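Psychologie du développement, licence 2
Séance 2 : catégoriser avant de parler
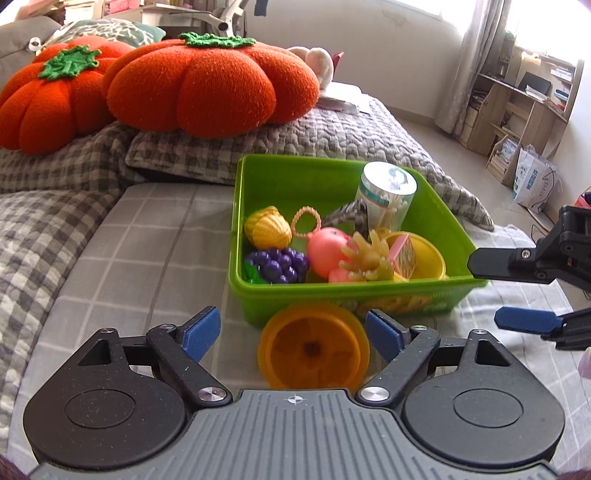 Avant de commencer

Bon, je vous remets mes notes au propre, parce que celles que j'ai projetées jeudi étaient pleines de flèches qui ne menaient nulle part (merci à ceux qui me l'ont signalé gentiment). Le polycopié ne remplace pas le chapitre à lire, il suit simplement l'ordre du cours, avec mes digressions.

La question du jour : comment un bébé qui ne dispose d'aucun mot arrive-t-il à mettre ensemble des choses qui « vont ensemble » ? Un raisin en plastique et un vrai raisin, un poulpe en caoutchouc et un poisson de livre d'images, un couvercle et une boîte. Pour nous c'est immédiat, et c'est justement ce qui rend le sujet difficile à enseigner !

1. Ce qu'on appelle une catégorie

Je prends le mot dans son sens le plus modeste : traiter comme équivalents des objets qu'on sait pourtant distinguer. Les deux moitiés de la phrase comptent. Si l'enfant confond deux balles faute de voir la différence, il ne catégorise pas, il manque d'information. Au partiel, je vois chaque année des copies qui oublient la seconde moitié, et ça me fend le cœur.

Retenez aussi la distinction entre catégorie perceptive (ça se ressemble) et catégorie conceptuelle (c'est la même sorte de chose). On se dispute depuis longtemps pour savoir si la seconde sort de la première par enrichissement progressif, ou si les deux se développent en parallèle. Moi je penche pour la première solution, mais vous avez le droit de me contredire, à condition d'argumenter.

2. Comment on le mesure

Avec les tout-petits, on utilise surtout la familiarisation. On montre une série d'images d'une même catégorie, le regard se lasse, puis on présente un nouvel exemplaire de cette catégorie à côté d'un intrus. Si le bébé regarde plus longtemps l'intrus, on en conclut qu'il a fait la différence — et seulement cela. Le temps de regard ne dit rien de ce qu'il « pense ».

Plus tard, quand la main suit, on passe au toucher séquentiel : on pose les objets en vrac devant l'enfant, sans consigne, et on note l'ordre dans lequel il les touche. S'il enchaîne les animaux puis les fruits plus souvent que le hasard ne le voudrait, c'est un indice. J'adore cette méthode, elle ne coûte presque rien et elle oblige à regarder vraiment un enfant jouer.

Renji Kubo, qui assure les TD, vous fera coder une séquence complète. Attention, il est beaucoup plus strict que moi sur ce qui compte comme un contact : un effleurement du coude, c'est non.

3. Et les mots, dans tout ça ?

Donner le même nom à plusieurs objets aide souvent l'enfant à chercher ce qu'ils ont en commun. D'où les pseudo-mots que vous croiserez en TD : « sekeck » pour une première famille d'objets, « bevis » pour la seconde. On les choisit inconnus de l'enfant, pour que rien de ce qu'il a déjà appris ne vienne brouiller le résultat.

Il y a aussi la surextension, quand « chien » désigne toutes les bêtes à quatre pattes. Est-ce que la catégorie est trop large, ou est-ce que l'enfant prend le mot le plus proche parmi les rares qu'il possède ? Testez la compréhension en plus de la production avant de trancher.

Pour la prochaine fois

Lire le chapitre 5, en sautant l'encadré statistique si vous êtes pressés (on le reprendra ensemble).
Rédiger un commentaire de 200 mots sur une limite de la familiarisation. Une seule limite, bien traitée !
Venir avec votre grille de codage imprimée, Renji n'en aura pas en réserve.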